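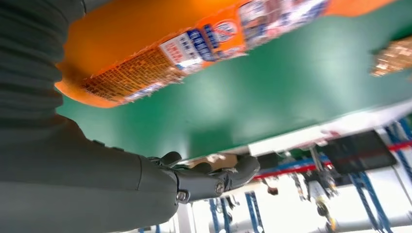
What happens to my savings account while the Plemivard loan is being reworked?

Your account stays just as it is, with the same number, the same interest and the same branch, and there is no form for you to fill in.

PLEMIVARD REACHES AGREEMENT WITH LENDERS ON 278 MILLION EURO LOAN

Sarkik, 2021-04-20 – Plemivard Savings Bank is very pleased to share with its customers, its staff and its many friends in the region that it has reached an agreement with its lenders to stretch out the repayment of the 278 million euro loan that was due to be paid back in full this November. Lenders holding 91 percent of the loan have given their written consent, which is comfortably more than the loan contract asks for, and the new terms now apply to all of them.

Under the agreement, the bank will pay interest only for the next two years and will then begin paying back the loan itself in equal amounts every quarter. The interest rate goes up slightly during the first part of the new schedule and comes back down once the regular payments begin. No part of the loan has been written off. Every lender will be repaid in full, and we would like to thank each of them for the patience and good humor they brought to what became a rather long winter of phone calls, draft papers and more draft papers.

The loan was first taken out to help the bank grow its lending to small businesses in Sarkik and the valley towns, and it has done a great deal of good there. Bakeries, repair shops, guesthouses, two dairies and a good many family farms have borrowed from it over the years. When the past year turned out so hard for so many of them, the bank chose to give borrowers extra time on their payments, and we are glad we did. It did mean, however, that less money was coming back in than we had planned for, and it made good sense to sit down with our own lenders well ahead of the due date.

We are also happy to announce that the Mindska Fund, which has been a partner of the bank for a long time, will open a separate credit line alongside the new agreement. It is set aside for small firms that have kept their doors open but are short of cash for stock, wages or a new season's supplies. Up to 1000 firms will be able to apply, and existing customers and newcomers are equally welcome. Applications can be made at any branch during normal hours, and our loan officers will be glad to go through the papers with you over the phone beforehand if you would like a little help getting them in order.

Mujić Advisory worked with the bank on the talks and will continue to prepare the quarterly reports that lenders receive. The full text of the new terms has been sent to all lenders of record. A shorter version in everyday language is available at the counter in each branch and will be mailed to anyone who asks for it.

Business customers who already have extra time on their own loans keep the dates they were given. If you are unsure which date applies to you, it is printed on the second page of your most recent statement, next to the loan number.

About Plemivard Savings Bank

Plemivard is a regional savings bank with its head office in Sarkik. It offers savings accounts, home loans and business credit to families and small firms.

Press contact: Plemivard Savings Bank, Press Office, Sarkik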